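Gig-day tips for the kitchen table – getting set for the Julemgate show

Bendmont fan club coach leaves at 11 sharp. Few things learned the hard way last tour.

Tees first. Wash inside out, cold, no softener, it wrecks the print. Dry in the shade. Iron from the back only.

Banner cloth – any old white sheet will do. Iron it before you paint, not after. Senyo Kyei uses a spray bottle and a hot iron, 2 goes each side.

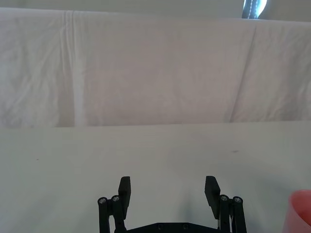
White sheet, creases still in.

Store it rolled, not folded. Old wrapping paper tube is perfect. Fabric paint needs a full day to cure, dont rush it.
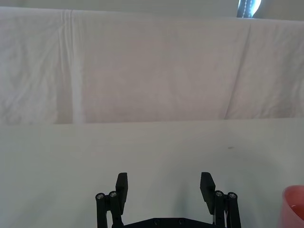

Fold lines down the cloth.

Drinks. Check the venue page before you pack a bottle, rules change evry tour. Smelly bottle? Bicarb and warm water overnight, rinse well, leave the lid off to dry. Lid seal comes out too, scrub behind it.
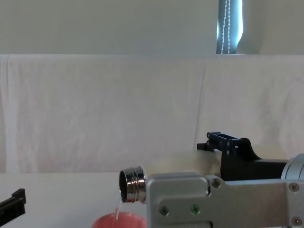 Pouring into the pink cup.

Signed posters – clean hands, acid-free sleeve, keep out of the sun. Never laminate. Etornam Kpodo did and the ink went brown.

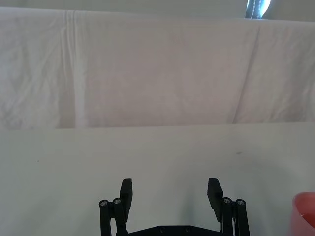

Ticket printouts go in a zip bag with the earplugs. Charge your phone the night before. Sangas beat chips for the queue, wrap them in a tea towel and chuck the esky under the seat.

More tips to Ekow Aidoo by 10/23/21 please.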